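Dernière mise à jour : 31 mai 2020
Imprimer | Envoyer par e-mail

Compte rendu de réunion : remise en ordre du salon d'accueil

Présents : les membres de l'équipe accueil, la référente des achats, deux invités du site de Lacroix. Excusés : le site de Hunthorpe, qui a transmis ses remarques par écrit.

1. Approbation du compte rendu précédent

Adopté sans modification. Le point sur les rideaux est reporté, le devis n'étant pas arrivé.

2. Les fauteuils

Très belle surprise pour tout le monde : les fauteuils arrondis rose saumon vont à merveille avec le marbre ! On avait hésité longtemps en janvier entre ce modèle et le gris de la maison Zokov, et personne ne regrette. Le passepoil blanc se salit vite en revanche, surtout sur le haut du dossier, là où tout le monde pose la main pour tirer le siège. Il est convenu de le nettoyer à l'éponge à peine humide et au savon doux, chaque semaine. L'assise orange demande moins d'attention.

Hunthorpe demande si l'on peut emprunter des fauteuils pour son après-midi portes ouvertes. Accord de principe pour deux fauteuils, à condition qu'ils voyagent sous housse et reviennent le lendemain.

3. Rangement après les pauses

Discussion animée, et franchement agréable, sur les gobelets. La règle proposée tient en peu de mots : on ramasse, on emboîte, on remet les fauteuils contre la table. Les gobelets restés propres repartent dans le placard, les autres vont au bac papier près de l'entrée. Le site de Lacroix fait déjà comme cela et s'en trouve très bien.

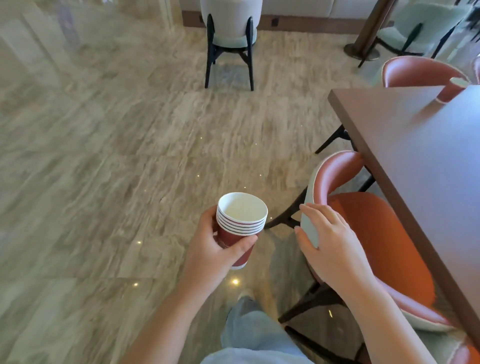 Équipe Accueil et Vie des locaux – Prinari

Les gobelets rouges à bord blanc sont conservés pour l'année. La référente des achats signale qu'il en reste 1375 en réserve, de quoi voir venir ! La proposition de passer à des tasses en faïence a ses partisans (le café y est meilleur, l'argument a été répété plusieurs fois), mais il faudrait un lave-vaisselle à l'étage. Sujet à reprendre quand le budget sera connu.

Il est rappelé que les gobelets oubliés sur un coin de table finissent souvent par terre au premier courant d'air. Merci de jeter un œil avant de quitter la pièce.

4. La table et le sol

La grande table en bois foncé marque dès qu'on y pose quelque chose de chaud. Achat décidé de 6 dessous-de-plat en liège, pour un total de 69 euros. Ils seront rangés avec les plateaux.

Pour le marbre, l'entreprise de nettoyage recommande un produit neutre, sans vinaigre ni citron. Les petits spots encastrés dans le sol plaisent énormément, plusieurs visiteurs en ont parlé à l'accueil. On demande simplement de soulever les fauteuils au lieu de les traîner dessus. Des patins en feutre seront essayés sous les pieds noirs, d'abord sur un seul fauteuil.

5. Questions diverses

La plante verte de l'entrée a besoin d'un pot plus grand. Lacroix en offre un, merci à eux !

La clé du placard est désormais dans le tiroir du comptoir.

À faire avant la prochaine réunion :
- commander les dessous-de-plat et les patins (achats)
- afficher la règle de rangement près du bac papier (accueil)
- répondre à Hunthorpe au sujet des housses (accueil)
- relancer le devis des rideaux (achats)

La date de la prochaine réunion sera communiquée par courriel.

Articles récents
Le tri du papier dans nos locaux
Réserver le salon d'accueil : mode d'emploi
Portes ouvertes à Hunthorpe : le programme
Compte rendu de janvier : choix du mobilier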